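Passwörter, Phishing und ein Forum namens Borkwood
Projektbericht, Wahlpflichtkurs Informationssicherheit
Abgabe: 10. Mai 2021

Eigentlich wollten wir ja was über Verschlüsselung machen. Dann wurde im März der Account von Giang gekapert, mitten in der Prüfungsphase, und damit war unser Thema gesetzt: Wie gehen Leute an unserer Hochschule mit ihren Spielekonten um, und was passiert, wenn jemand anders plötzlich drin ist? Unsere Gruppe bestand aus Giang Tạ, Svenja Schmieder, Xiaoyan Shi und mir, betreut hat uns Anneli Kettunen. Den Bericht schreibe ich, weil ich beim Losen verloren habe (die anderen haben aber drübergelesen!).

Als Untersuchungsobjekt haben wir Borkwood genommen, ein kleines Aufbauspiel mit angeschlossenem Forum, das bei uns im Wohnheim ziemlich viele spielen. Anmelden kann man sich direkt oder über Dosico, so einen Sammel-Login für mehrere Spiele. Und da liegt schon das erste Problem: Wer vor Jahren mal ein altes Borkwood-Konto mit Dosico verknüpft hat, kommt über beide Wege rein. Ändert man das Passwort bei Dosico, bleibt das alte bei Borkwood einfach gültig. Bei Giang war es genau so. Er hatte brav alles geändert und war zwei Tage später trotzdem wieder ausgesperrt.

Für den Umfrageteil haben wir einen Fragebogen gebaut und im Wohnheim und in zwei Kursen verteilt. 37 Leute haben ihn komplett ausgefüllt, was weniger ist als erhofft, aber für ein Semesterprojekt fand ich es okay. Gefragt haben wir nach Passwortgewohnheiten, nach dem zweiten Faktor und danach, ob schon mal etwas gestohlen wurde. Nach den Passwörtern selbst natürlich nicht, auch wenn uns zwei Leute ihres ungefragt ins Kommentarfeld geschrieben haben. (Haben wir sofort gelöscht und den beiden über den Verteiler einen Hinweis geschickt.)

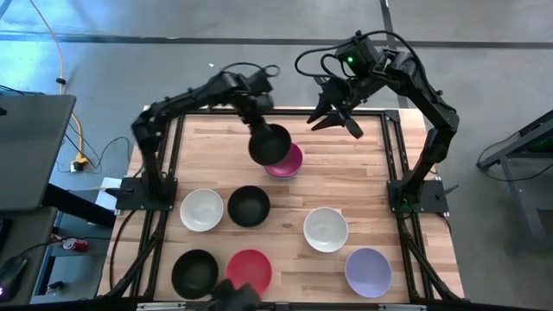 Svenja: Bitte dazuschreiben, dass die Umfrage anonym war und wir deshalb gar nicht wissen, wer die beiden sind. Der Hinweis ging an alle, sonst klingt das, als hätten wir Namen gespeichert.

Stimmt, ist hiermit ergänzt. Zu den Ergebnissen: Den zweiten Faktor hatten bei Borkwood gerade mal 7 von den 37 eingeschaltet. Das hat mich schon umgehauen, immerhin studiert ein guter Teil davon Informatik! In den Freitextantworten stand oft, die Funktion sei schwer zu finden, und das können wir bestätigen. Sie steckt im Profil unter »Darstellung«, ganz unten, noch hinter den Avatar-Rahmen. Xiaoyan hat sie erst über die Suchfunktion im Forum gefunden.

6 Befragte gaben an, dass ihnen schon einmal ein Spielekonto abhandengekommen ist. Mit Kiều Mạc durften wir länger reden, sie hat uns auch erlaubt, ihren Fall hier zu erzählen. Sie bekam eine Nachricht von einem Mitspieler namens Khổng, mit dem sie schon länger handelte, und darin einen Link zu einer angeblichen Tauschbörse. Die Seite sah aus wie der Login von Dosico, also tippte sie ihre Daten ein. Weg waren die seltenen Gegenstände und 400 Goldmünzen, und dann ging dieselbe Nachricht von ihrem Konto aus an ihre ganze Freundesliste.

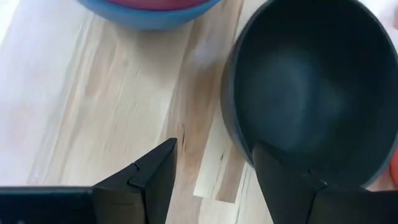
Das Fiese daran ist die Kettenreaktion. Khổngs Konto war nämlich selbst schon übernommen, die Nachricht kam also von einem echten, vertrauten Namen. Die üblichen Ratschläge (auf Rechtschreibfehler achten, Unbekannten nicht trauen) hätten Kiều gar nichts gebracht. Der Text war sauber geschrieben und duzte sie mit ihrem Spitznamen aus der Gilde. Gestutzt hat sie nur beim Passwortmanager, der das Feld nicht automatisch ausfüllen wollte, und da hat sie es eben von Hand reinkopiert.

Das wurde dann unser praktischer Teil. Xiaoyan hat eine kleine Browser-Erweiterung programmiert, wir haben sie Emel getauft. Emel merkt sich, auf welcher Adresse man sich normalerweise anmeldet, und meckert, sobald man dasselbe Passwort woanders einfügt. Gespeichert wird dabei nur ein gesalzener Hash, und der bleibt lokal auf dem Rechner. Die erste Version meckerte leider auch bei jeder Unterseite von Dosico, das war nach einer halben Stunde so nervig, dass Svenja sie wieder deinstalliert hat. Jetzt wird nur noch die Hauptdomain verglichen, und damit lebt es sich deutlich besser.

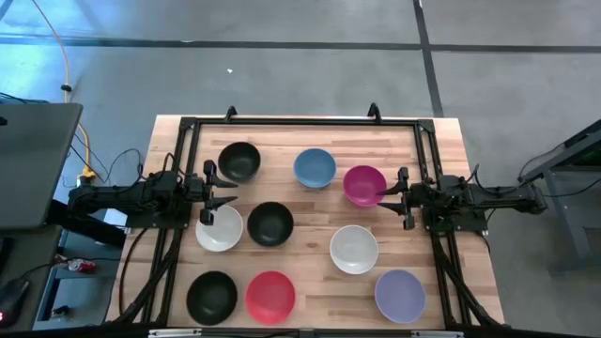 Anneli Kettunen wollte bei der Zwischenpräsentation wissen, ob Emel auch dann warnt, wenn jemand das Passwort von Hand eintippt und nicht einfügt. Ich musste zugeben: bisher nein. Xiaoyan hat es versucht, aber dafür müsste die Erweiterung jeden Tastendruck mitlesen, und dabei war uns allen nicht wohl. Wir haben es dann gelassen und als bekannte Lücke in die Dokumentation geschrieben.

Beim Support von Borkwood haben wir das Problem mit den doppelten Logins auch gemeldet. Zurück kam eine automatische Antwort mit Ticketnummer, seitdem Stille. Giang hat sein Konto inzwischen wieder, die alte Verknüpfung musste er dafür komplett auflösen und neu anlegen. Der Fragebogen und der Quellcode von Emel liegen im Kursordner, die Auswertungstabelle lädt Svenja noch hoch.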